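April 25, 2019

**Rikance publishes open practice guide for two-arm robot work on tabletops**

IRNECK – Rikance today released the first edition of its practice guide for small robot cells in which two arms share one table. The guide is free to download and may be copied by any laboratory or workshop.

The existing safety standards for industrial robots remain the base, and the guide does not replace them. It covers the daily questions which the standards leave to the user: how the table is prepared, where the objects may stand before a task starts, and what has to be written down when a task is stopped.

"We had good rules for the machine and almost no rules for the table," said Esben Mikkelsen, who led the writing. "Two teams could do the same task and their results could not be compared, because one had a shiny surface and the other had a matte one."
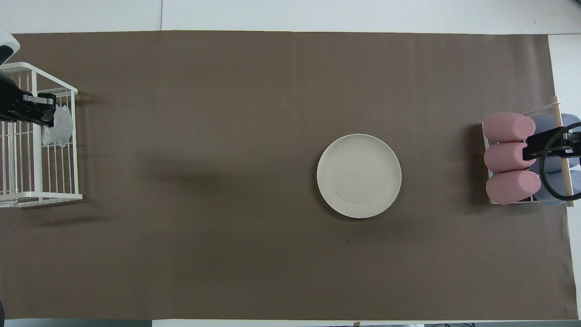
Under the guide, each arm has its own working zone, and the middle of the table is a shared zone. Only one arm may enter the shared zone at a time, unless the risk assessment says otherwise. Racks and baskets must be placed so that the gripper can leave them by the same path it came in. Cables on the gripper must be checked at full reach before the first run of the day.

A separate chapter treats soft and transparent objects. For these, the guide asks that grip force is set for each object and recorded together with the task.

The draft was open for comments in January and received 1203 of them. The largest change concerns the stop log, which now takes 2 pages and can be filled in by the operator alone.

Quispe has used the draft in its own cells. "Our operators asked for shorter checklists, and they got them," said Hugo Moya of Quispe. "I would still like to see more on lighting."

Lighting will be handled in the second edition. Rikance will also hold a training day in Irneck, with 50 places, where participants can try the checklists on the Brutunine training cell. Registration is open now through the Rikance office.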